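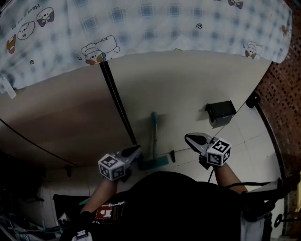
4. The open day

4.1 How we ended up inviting people in

I never planned to write a section about an open day. The first draft of this paper went straight from the hardware to the learning results, and then Nuria Gashaw read it and asked where the visitors had gone. She had a point. A good part of what we changed in the Fikre protocol came out of one afternoon when people who had never touched a gripper came by and tried to clean a bathroom with a pair of them, so I'm going to tell it more or less in the order it happened.

The idea came from Hagos Tsegaye, who runs the training side at Hirden, a cleaning contractor we had been pestering with questions since March. We kept asking him how his crews handle small bathrooms (which corner first, what to do with a mop in a space where you can hardly turn around) and he finally told us to stop asking and let his people come and do it. We set the date for Thu 26 December, which sounds like a terrible choice and was a pretty good one. Hirden's office clients were closed, the crews had free hours, and our own building was quiet enough that we could leave doors open and let people wander.

4.2 The setup

Everything took place in the Plomard apartment, our name for the furnished unit we use for household tasks. We picked the bathroom for the demonstration because it's the room that gives us the most trouble. Figure 4 shows it from the head camera during the mopping task, with a gripper in each hand and the flat teal mop on the gray tile. I like this view because it shows how much there is to deal with in so little space: a curtain hanging across the top, cables running over the wall, mosaic tile on the right, and the operator's own arms reaching into the middle of it all.

The grippers carry white cubes with printed black markers, and we use those to recover the position of each hand. A head camera is great for context and lousy for hands that drift out of view, so we asked everyone to keep both cubes roughly in front of the chest. Remember that instruction, it comes back later.

Each visitor got a short talk from Eyerusalem Lencho, then 2 practice runs that we threw away, then the real thing. The real thing was a list of six small jobs, and mopping was the last of them. We didn't tell anyone how to do the jobs. Chun-hung Fang stood in the hallway with the laptop and I mostly tried to stay out of the way, which I'm bad at.

4.3 What the visitors did

The first surprise was speed. I had expected experienced cleaners to be slow with the grippers, because everybody in our lab is slow with the grippers, and for the first practice run they were. By the second they had mostly stopped looking at the fingers. One woman from the night crew picked up a cloth, dropped it, muttered something at it, picked it up again and folded it against her own hip to get a clean side. Our lab operators had never used their bodies as a third surface. We had quietly assumed two hands meant two contacts, and the segmentation code assumed it too.

The mop was the second surprise. In our own recordings people grab the handle high up and push. Hirden's people went lower with one hand and let the other slide, so the handle turned through the upper gripper while the head swung around. It's a lovely motion to watch! It's also a nightmare for a model that expects a grasp to be either open or closed, and Nattawut Chaiyaporn spent a good part of January adding a loose-grip state to the labels so we could keep those episodes – I think he's forgiven me by now.

Third, the chest-height rule fell apart. People who clean for a living bend, reach behind things and work at floor level, and they did all of that without a thought for our marker cubes. Chun-hung kept calling out "hands up a bit, please" from the hallway until Hagos told him, kindly enough, that he was making them clean badly. So we stopped. We lost tracking in more episodes after that, and the ones we kept look much closer to real work.

4.4 What we kept

We came away with some 2000 short clips once the recordings were cut up by action. They make up the set we call Cleltudier-Open in Section 5, and I want to be clear about its limits. It's one bathroom in one apartment, on one day, with visitors who all came from the same company and were probably trained by the same few people. I wouldn't use it to say anything about how cleaners in general hold a mop. We use it only to test whether a policy trained on lab operators can cope with somebody who moves differently.

Two changes to the protocol came straight from the day. The chest-height instruction is gone, and we now fill short tracking gaps from the wrist motion on either side. We also let operators rearrange tools before a run begins, after Hagos pointed out that his crews would never start a room without doing so. Eyerusalem rewrote the introductory talk as well, and it is now much shorter. The old and new versions are both in Appendix B, along with the list of jobs in the order we gave them.

Figure 4. Head-camera view of the mopping task in the Plomard bathroom. The operator holds a marker-tracked gripper in each hand; the mop stands near the center with its head on the floor.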